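# 주방 서랍 전면판 재도장 기록

2026년 2월 11일

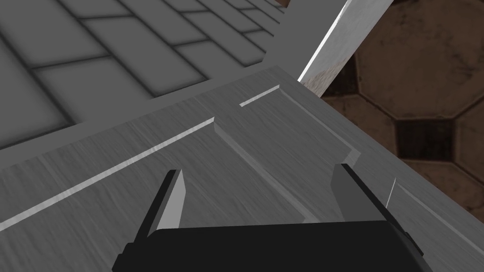 회색 나뭇결 패널과 갈색 타일 바닥, 렌더링.

주방 서랍 전면판을 교체하지 않고 다시 칠하기로 했다. 기존 도막은 손잡이 주변부터 들떴고, 원인은 접착 불량으로 판단했다. 전 주인이 탈지 없이 바로 칠한 듯하다. 긁어 보면 도막이 얇은 필름처럼 벗겨진다.

작업 대상은 서랍 전면판 8장이다. 모두 MDF 심재이고 마구리 쪽 흡수가 심하다. 평면과 마구리를 같은 방식으로 처리하면 마구리만 거칠게 남는다. 그래서 마구리에는 프라이머를 먼저 한 번 따로 바르고, 마른 뒤 전체를 칠했다.

## 순서

1. 손잡이와 경첩 분리. 나사는 서랍별로 봉투에 담아 번호를 적는다.
2. 중성세제로 세척, 이어서 알코올로 탈지. 가스레인지 옆 칸은 두 번 반복.
3. 200방 사포로 전면 연마. 광택만 죽이면 충분하다.
4. 수성 프라이머 도포 후 하룻밤 건조.
5. 상도 3회. 회차 사이에 고운 사포로 가볍게 연마.

마지막 회차 전에는 1000방을 썼다. 상도 사이에 쓰기에는 너무 고운 번수라는 의견도 있는데, 부착 면에서 문제는 없었다. 다만 사포가 빨리 막힌다. 다음에는 한 단계 거친 것을 쓸 생각이다.

## 롤러와 붓

폼 롤러는 기포가 남았다. 단모 극세사로 바꾸고 나서 표면이 눈에 띄게 고르게 나왔다. 도료를 물로 약 5% 희석한 것도 영향이 있었을 텐데, 두 조건을 동시에 바꿔서 어느 쪽 효과인지는 분리할 수 없다. 모서리는 붓으로 먼저 바르고 마르기 전에 롤러로 이어 굴렸다.

Bastian Rathjen은 메일에서 우레탄 도료를 권했다. 경도는 그쪽이 높다. 환기가 어려운 겨울이라 이번에는 수성으로 갔다.

## 건조와 경화

지촉 건조와 완전 경화는 다르다. 손에 묻지 않는다고 바로 조립하면 손잡이 받침 자국이 눌린다. 첫 장에서 그렇게 했고, 자국은 지금도 남아 있다. 나머지는 일주일을 세워 두었다가 조립했다. 세울 때는 아랫변에 각목을 받쳐 벽과 닿는 면을 줄였다.

상부장 문짝은 3월에 한다. 면적이 넓어 롤러 이음 자국이 더 문제가 될 것이고, 눕혀서 칠할 자리부터 확보해야 한다. 남은 도료는 작은 병에 옮겨 공기층을 줄여 보관 중이다.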